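Collaborative arms > Safety and good practice

Cable slack on a counter-mounted arm – what is your rule?
Reading time: 2 min

treneck_bench
We're rewriting the setup sheet for our kitchen station and can't agree on the cable part. The old sheet says "secure all cables," and people read that five different ways. I want a line that a new operator can follow without asking.

My draft: from the last tie on the arm to the gripper, slack is limited to 2 inches past what full wrist rotation needs. Nothing crosses the work surface. Heating appliances inside the reach are unplugged unless the task uses them, and cloth stays off them.

At the moment our gripper cable loops over the cutting board and leaves at the front of the counter, and there's a towel on the corner of the toaster oven. Both would fail the draft.

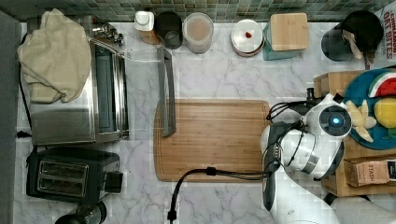

Riron_ops says a fixed number is a mistake. Slack depends on the arm and on where the base sits. Their sheet asks for a slow run through every joint limit with one person watching the cable, then a signature. No inches anywhere.

treneck_bench
We tried that. The signature turned into a habit and people skipped the slow run. A number can be checked with a ruler.

jinfan21
I'm with Riron on this one. If you tie to a number and someone changes the gripper, you get a tight cable and a cracked connector. I replaced one in December.

old_irach
You can have both. The Irach sheet does the slow run at install and after any tool change, and a quick look each morning. It takes about 5 minutes. I'd keep the towel rule exactly as written. Same for the crossing rule, but allow an overhead route.

Riron_ops
Fine with the towel rule. Still no on the inches.

treneck_bench
OK. I'll move the number to a note for our arm only and put the slow run in the main list. Overhead route goes in too. Draft 29 goes up tonight.

Tags: cable management, setup sheets, shared workspace
Contact the moderators | © Jin Automation Boards | Back to top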